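Notebooks > Materials > Adhesives bench

Search this notebook Go

Dec 20, 2024

Hide glue, batch 4. The Cultcombe pearls soaked overnight in the fridge, next to somebody's lasagna, and came out looking like frogspawn, as they should. Heated in the double boiler to 140 F. The dial thermometer says 150 and has been lying since July, so I've gone back to the candy one. 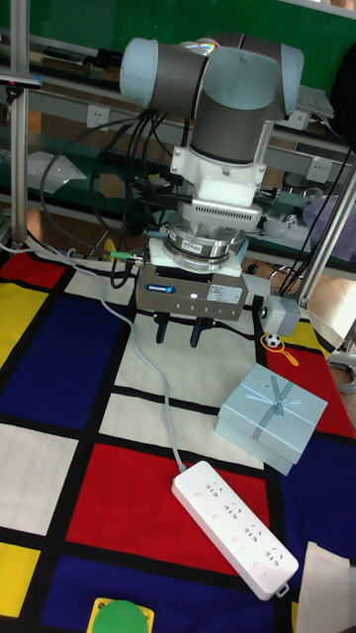 Glued up 36 maple lap joints, same jig as the last batch, same clamps minus the one Severyn "improved." Open time was short. By the last few joints the glue was gelling on the brush and I was working at a speed I'd call undignified. Mark those as suspect in the table.

Pulled 266 joints to date, counting the Skemano liquid stuff. Batch 3 still leads, which annoys me, as batch 3 is the one I forgot to write the water ratio down for.

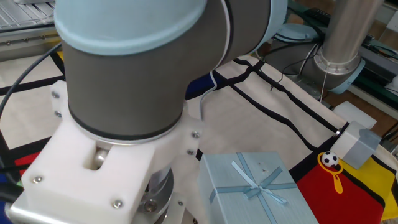 Urea next. The Ververidis handout says a pinch buys you more open time, and doesn't say whose fingers. Going to weigh it: 2% of dry glue, then 5%, and stop when the joints start creeping.

We use cookies to remember your preferences. Accept Manage

Clamp pressure was all over the place again. Need a spring scale, or a less tired arm.

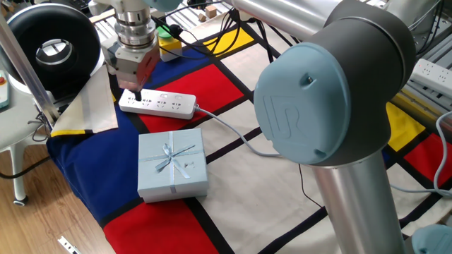

Thanasis Spanos: your water ratio for batch 3 is on the lid of the jar, in pencil, 1.8 to 1. I put the jar in the cupboard so you wouldn't wash it.

I had washed the lid. Ratio now copied in ink, on his word.

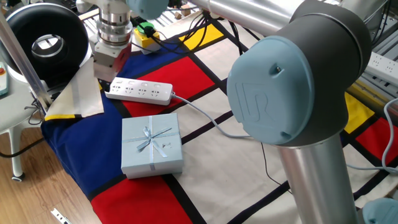

Left to do: pull today's joints after the full cure, reorder pearls from Brivanstead if they've stopped charging more for postage than for glue, label the fridge tub before the lasagna's owner gets curious.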